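30 Jan 2022

Fee model, second pass. Notes for me and for whoever picks up the timeshare sheet after this.

Started with the Peltach contract pack again. I don't trust the summary page. It gives one annual maintenance charge and calls it "inclusive," then clause 4 lets the resort add a "refurbishment contribution" in any year it sees fit. No ceiling, no notice period that I can find. So whatever we put in the cost column for Peltach is a floor, and the sheet should say so. Right now it says "total." Changed the header to "billed so far."

Skodeck is cleaner on paper. Their rep's email claims fees have "tracked inflation." I put their own billing letters next to the index and they don't match in any year where I have both. Could be that they mean a different index, or a different country's. Wrote back asking which one. Not holding my breath.

Sample size, before anyone quotes this: 361 statements came in from owners, and I threw out 100 of them. Reasons were mixed. Missing resort name, missing year, or a club points balance with no money on it at all. That leaves 261 and I still think it's a skewed set. People who are happy with their two weeks in the sun don't mail their bills to strangers. Anything we say about "owners" should be "owners who wrote to us."

Things I tried on the projection:

- Flat yearly increase, fitted per resort. Looks fine for Skodeck, useless for Peltach, where one big jump drags the whole line up.
- Splitting the base charge from the one-off levies. Better. Needs the levy to be printed separately on the statement, and plenty of them lump it in.
- Carrying the curve out to the end of the contract. I did it, I looked at it, I deleted it. Some of these run for decades and I don't believe a line drawn that far from the data we have.

Exit costs next. The Lambrakis resale brochure says a week "typically finds a buyer." It doesn't say at what price or after how long. The listing fee is 200 and it is due up front whether or not anything sells. I'd count that as a cost and put zero in the income column until somebody shows me a completed sale. The old version of the sheet had resale income in it, copied from the brochure. Taken out. This makes owning look worse by a fair bit, and I expect an argument about it.

Telham is the odd one. They offer to take the week back for nothing if the account is paid up. Sounds decent. The form also asks the owner to waive any claim over past charges, which is a lot to give away for nothing. Marked as "conditional" and not as "free exit." Want a second pair of eyes on the wording before this goes in the comparison table.

Still open:

- Currency. Half the Peltach bills switch partway through and I used the rate on the bill date. Payment date might be fairer.
- Do we count flights? I say no. A renter pays those too.
- Rental comparison uses peak prices from January searches only. Weak. Redo with off-season weeks or drop it. 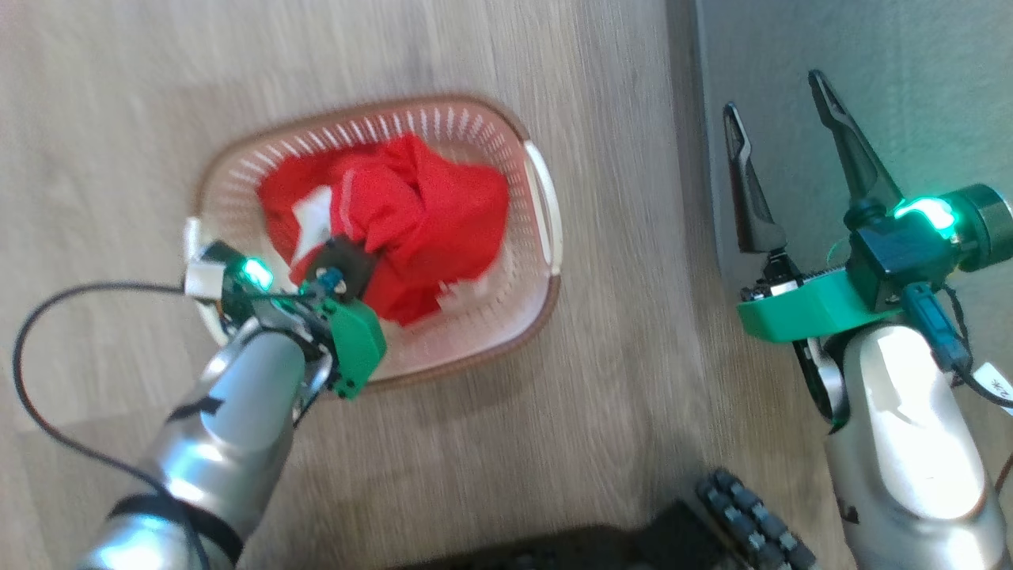
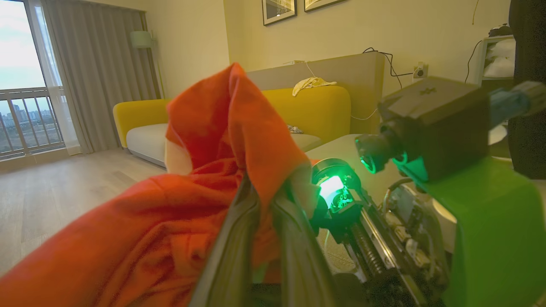

*Red garment in the laundry basket (first); gripper fingers on the orange-red cloth, close up (second).*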